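# Rewinding a dead hub motor at home, worth trying?

Posted in **Repairs & Rebuilds** by **skirkotar_rider**

Hi all! I have an old Bredard commuter e-bike that I love way more than it deserves. The rear hub motor quit in August after a long hill with a full trailer (my fault, I know). The shop says the windings are cooked and quoted me 276 dollars for a replacement wheel. I've got a bench, a decent multimeter, and plenty of winter evenings coming up. Has anyone rewound one of these themselves? Where would I start, and how do I make sure it's really the windings before I pull it apart?

---

**copperhead52**

Oh, do it! I rewound my first motor on a kitchen table and I still grin whenever I ride that bike. It's slow, fiddly work and I loved every minute.

Before you cut anything, test it. Unplug the motor from the controller and measure from each of the three phase wires to the bare axle. You want an open circuit on all three. If one of them shows continuity, the insulation has failed somewhere. Then spin the wheel by hand with the phase wires kept apart. It should turn freely, apart from the light notchiness of the magnets. If it drags hard like a brake, you likely have shorted turns.
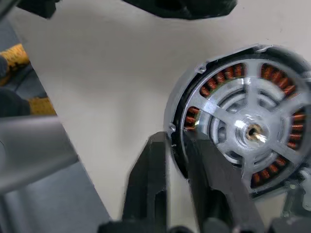

How do I know what wire to buy? Measure a bare strand from the old winding with a micrometer, after you've taken the enamel off, and count how many strands run side by side in each turn. Match both and you'll be close to the original speed and torque.

Draw the winding pattern before you remove a single coil, including which direction each tooth goes around. I skipped that on my second motor and lost a whole weekend to it. Mine had 36 slots and every one of them looked the same by midnight! Get slot liners too, the Ziten paper ones are nice and stiff and fold cleanly.

---

**frandsen_fan**

just buy the wheel. I had a Frandsen rewound by a pro and it was 565 all in with shipping

---

**oldspokes**

Check the hall sensors first! A bad sensor makes the motor stutter and growl and people blame the windings all the time. Power up the controller, back-probe each signal wire and turn the wheel slowly. Each one should flip between low and high, usually near 0 and 5 volts. Also look at where the cable enters the axle, mine was chafed through right there and a bit of new wire had me back on the road the same evening. Good luck, and please post how it goes, I love these threads!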